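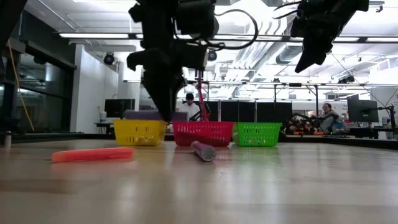 Robot arms above a tabletop station with yellow, red and green baskets at Jesen's Wirnport site.

Jesen Expands Tabletop Sorting Program at Wirnport, Adds New Operator Roles

WIRNPORT – Jesen, a provider of returns handling and small-item packing services, today announced the expansion of its Bright program, under which two-armed robot stations take on part of the hand sorting of small goods. The program will grow to five stations at the company's Wirnport site beginning in August. A second phase is planned for the Trunimbridge site once the Wirnport stations are in regular use.

Bright covers the sorting of small loose items that arrive mixed in customer returns, including pens, markers, tubes, caps and small household goods. Items are placed on a table and moved into colored baskets according to the order sheet for that shift. The work has been done entirely by hand at Wirnport since the site opened, and it remains one of the most repetitive tasks in the building.

"Small-item sorting has always been hard to staff for a full shift, and our employees have told us so for years," said Flynn Whitcombe, Director of Operations at Jesen. "The stations let us move people off a task that involves the same reach hundreds of times a day. We have made a commitment that the hours saved will go back into work at this site, and the staffing plan we are publishing with this announcement reflects that."

Changes to Daily Work

Under the staffing plan, 19 employees who now work full shifts on the hand-sorting line will move to new or revised positions. Each of them has received a written offer at their current rate of pay or higher. The positions are station operator, quality checker and item trainer. Station operators load the tables, swap baskets and clear items that the arms have dropped or left behind. Quality checkers review filled baskets before they go to packing. Item trainers guide the arms through new item types and record which grips are acceptable for each one.

Hand sorting will continue at Wirnport for items that are fragile, sealed in soft film or heavier than the stations are rated to lift. Employees will rotate through the hand line in shorter blocks, with a limit of two hours at a time. The previous practice was a block of four hours with one break. The new limit applies to all hand-sorting employees, including those on temporary contracts.

The start time of the morning shift will move from 6:00 a.m. to 6:30 a.m. when the expansion takes effect. Jesen made this change at the request of employees, who noted that the first bus to the site arrives at 6:10 a.m. The evening shift is unchanged.

Results of the Trial Period

The expansion follows a trial at Wirnport in which the stations were tested on 205 item types. Arms and operators worked at the same tables during the trial, with operators correcting misplaced items by hand. The item types were chosen by the sorting team from goods that pass through the site in a normal season.

Cylindrical items were the most common source of early errors. Markers and tubes tend to roll when a gripper touches them off center, and several table surfaces and approach angles were tried before the team settled on a straight-down grip for items lying on their side. Baskets with slotted sides were kept from the hand line so that filled baskets could go directly to the existing packing racks.

Employees who took part in the trial recorded their observations in a shared log, which reached over 709 entries by the time the trial closed. Entries ranged from missed grips to the height of the tables and the noise of the arms on quiet shifts. The log led to two changes in the layout of the stations: more room was left between neighboring tables, and the stop button was moved to the operator's side of each table.

"I sorted by hand for a long time before I started training the arms, and most of what I teach them is what I would tell a new hire," said Rawiri Merrick, Lead Item Trainer at Wirnport. "Leave a gap between the baskets if you can. Pick up the thing that is going to roll first. The arms are slower than a good sorter and they still get tubes wrong some days, so we keep a person on every table. What has changed for me is that my shoulder does not hurt when I get home."

Training and Safety

All employees moving to a Bright position will complete paid training during regular working hours. The course for station operators takes three days and the course for item trainers takes two weeks. Both courses are taught at Wirnport by employees who took part in the trial. Employees from Trunimbridge may apply to attend, and Jesen will cover their travel and lodging.

No station will run without an operator present. Operators may stop a station at any time and for any reason, and stoppages will not be counted in individual performance reviews. Jesen will also exclude station output from individual targets through the end of the first year of the program.

Information collected at the stations will be used to improve grips and item handling. It will not be used to measure the pace of individual employees. A written policy on this point has been shared with all staff and is posted in the break room at Wirnport and at the front desk at Trunimbridge.

Next Steps

Installation of the remaining stations will take place on evenings when the hand line is closed. Customers who send returns to Wirnport do not need to change how goods are labeled or packed. Some mixed small-item orders may take one additional working day during the first weeks of the expansion, and affected customers will be contacted by their account representative.

A decision on the number of stations for Trunimbridge will follow a review of the Wirnport results. Employees at that site will be invited to meetings before any staffing plan is drawn up, and the log kept during the Wirnport trial will be made available to them in full.

About Jesen

Jesen provides returns handling, sorting and small-item packing for retailers and wholesalers. The company operates sites in Wirnport and Trunimbridge.

Media Contact

Press Office, Jesen, Wirnport
Interview requests for Flynn Whitcombe and Rawiri Merrick may be directed to the Press Office between 9:00 a.m. and 4:00 p.m. Site visits are available by appointment.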